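Learning to sleep in a quiet town

When I moved to Forandale in February, I believed the silence would be the easy part. I had lived 11 years above a bus stop, and I thought my body would say thank you and sleep until noon. For the first three weeks I slept very badly. I woke at four in the morning and lay there listening to nothing.

My colleague Ifeoma Garba grew up here and she laughed at me in a kind way. She told me that her cousin from the city brought a fan with him every time he visited, also in winter, only for the noise. I did not own a fan. I had a notebook, so I began to write down when I went to bed and when I woke up, and what I did in the evening. 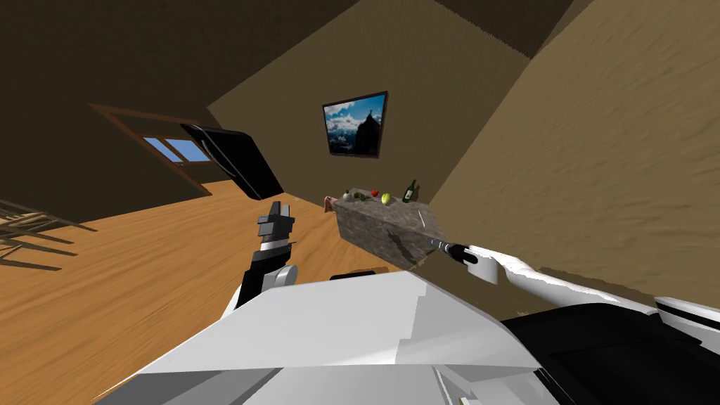 The notebook showed me something I did not want to see. On the nights when I drank tea after dinner I woke before five, almost every time. I had always said that tea does nothing to me, because my grandmother drank it at bedtime and slept like a stone. Now I stop at three in the afternoon. I was also reading in bed with the phone above my face, and after an hour the whole room seemed to lean to one side, walls and floor on a steep diagonal as in the picture here, and I would call this "being tired." It was a different thing from being sleepy. It took me a long time to learn the difference, and in my first language we have only one word for both.

Ruwan Uddin, who reads this blog and often corrects my commas, wrote to me that I should walk before bed. From my door to the old Carnon mill and back it is 3,443 steps by the counter on my phone. I do it at nine, with a hat. In the beginning I walked too fast, like a person who is late for work, and I came home completely awake. Now I try to walk as if I am waiting for someone. There is a dog behind the mill who barks at me one time and then goes back inside.

I also bought a better pillow, and I am a little ashamed of the price. The old one was so flat that I could fold it in four.

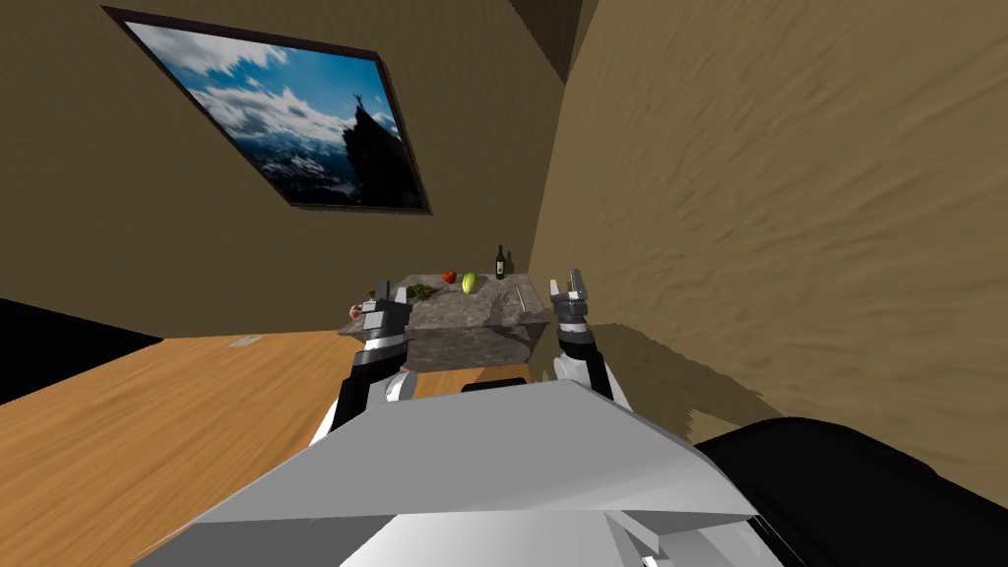 What I stopped doing

I stopped looking at the clock. It stands in the kitchen now, and if I wake in the dark I do not know if it is two or five, and I prefer this. I stopped sleeping late on Saturday, which was hard, and I still fail at it. I stopped telling everybody at lunch how I slept.

The night before last I woke one time, heard the rain on the roof of the shed, and the next thing I remember is the radio. Ifeoma asked if I still want to borrow a fan from her cousin. I said maybe in the summer, for the heat.

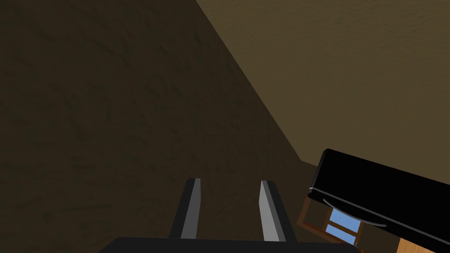 Dark brown wall, lighter tan next to it.

Next week I will write about the pillow, for those who asked.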